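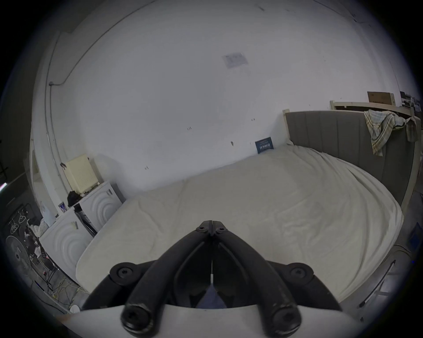 Section 4: Dressing and Settling the Bed

By this point the base is level, the headboard is bolted on, and you have two hardware pieces left over that you have decided not to think about. (Think about them. Go back to the end of Section 3 and find out where they live.) This section covers the mattress, the sheet, and the various belongings that will try to move onto the bed before you do.

Applies to: Okness bed with upholstered headboard, all sizes. If you bought the Humville base, steps 4.3 and 4.4 are slightly different and are marked.

You will need:
One mattress, unwrapped
One fitted sheet, washed
A second person, or a great deal of patience
The soft brush from the headboard carton

4.1 Letting the mattress rise

1. Lay the mattress flat on the base with the label at the foot. Mattresses that arrive rolled will look unconvincing at first. Leave it alone.

2. Wait up to 26 hours before judging the thickness. You may sleep on it sooner if you must, but you will form opinions that are unfair to the mattress.

3. Press each corner with a flat hand. A corner that stays down should be lifted, shaken, and put back.

Note: A new mattress may smell like the inside of a new car that was never driven anywhere nice. Open a window. Do not apply fabric spray, or you will have both smells.

4.2 Closing the gap at the headboard

1. Stand at the foot of the bed and push the mattress toward the headboard with both palms. Stop when it touches the padding.

2. Run a hand down between the mattress and the headboard. It should fit with some effort. If your whole forearm goes in, push again. If you can retrieve a sock from in there, retrieve it, then push again.

3. Check that the padding is not being squashed at the bottom of the channels. Channels are the vertical valleys between the stitched ridges. They are there for looks and for collecting crumbs, and they do both well.

CAUTION: Do not pull the bed into place by the headboard or by the wooden posts on either side of it. The posts frame the padding. They were never introduced to the idea of being handles.

4.3 Fitting the sheet

1. Find the long side. Most people find the short side first. If the sheet is from the Nambiar bedding range, the long side has a tab sewn into the hem. All other sheets prefer to keep it a secret.

2. Start with a corner at the head of the bed. Hook it well under the mattress.

3. Go to the opposite corner at the foot and hook that one. The sheet will now be diagonal and tight, and you will be certain it is the wrong size.

4. Hook the remaining corners. One of the first two will come off. Put it back.

5. Smooth from the middle outward with the side of your arm.

Note: The sheet will still have wrinkles. The photographs in our catalog were taken after a person with a steamer spent most of an afternoon on them. Soft folds across the surface are normal and cannot be returned for a refund.

Humville base only: the lip is 2 inches higher than on the standard base, so lift the mattress fully before hooking each corner. Reaching over the lip works, too, and is how knuckles are lost.

4.4 Clearing around the bed

1. Pick up anything on the floor near the corners. A low bed and a pile of clutter will merge in time, and the border between them becomes hard to defend.

2. Look under the overhang of the sheet. Floor items shelter there.

3. Leave enough room at one side to stand up in the dark. Test this with the lights on first.

Humville base only: the foot corners are square and sit at shin height. Clear a wider path than you think you need.

4.5 What may go on the headboard

Strictly speaking, nothing. We have seen enough bedrooms to know how that goes, so here are the terms.

Dry towels: Tolerated. Drape them loosely over the top and take them down before bed.

Damp towels: No. Grey upholstery holds water marks with real commitment, and color from a patterned towel can transfer to the padding. Use a hook, a rail, or the back of a door like everybody else.

Clothes worn once but not yet dirty: Use the chair you already use for this.

To remove lint or crumbs, brush down the channels from top to bottom with the soft brush. Brushing upward sends the crumbs over the top and behind the bed, where they will stay until you move out.

4.6 Shelves and rails near the head of the bed

1. If there is a shelf or rail above or behind the headboard, check what is on it before you lie down beneath it.

2. Lay flat cartons down, or take them out to the recycling. A cardboard box stood on its edge will wait politely for the first time you sit back hard.

3. Move electronics toward the wall and make sure no cable hangs within reach of a sleeping arm.

CAUTION: Do not fix a shelf to the headboard posts. If you want storage there, the Nidimitz wall rail (part 636) mounts to the wall and takes a load of 31 pounds. Your hardcovers weigh more than you think.

4.7 Books

A small book propped upright against the wall, where the mattress meets it, will stay up until you turn over. Then it will slide down the gap and join the sock from 4.2. Either lay it flat on a nightstand or accept that you are going to read it one rescue at a time.

4.8 Final check

Sit on the edge of the bed at each side. Lie down. Roll from one side to the other. A faint creak on the first night is the slats settling into their caps. A creak that continues into the second week is a loose bolt at the headboard bracket; tighten it as shown in Section 3, step 9, using the long key.

If you can no longer find the long key, look under the mattress.

Continue to Section 5, Moving the Bed Through a Doorway It Does Not Fit.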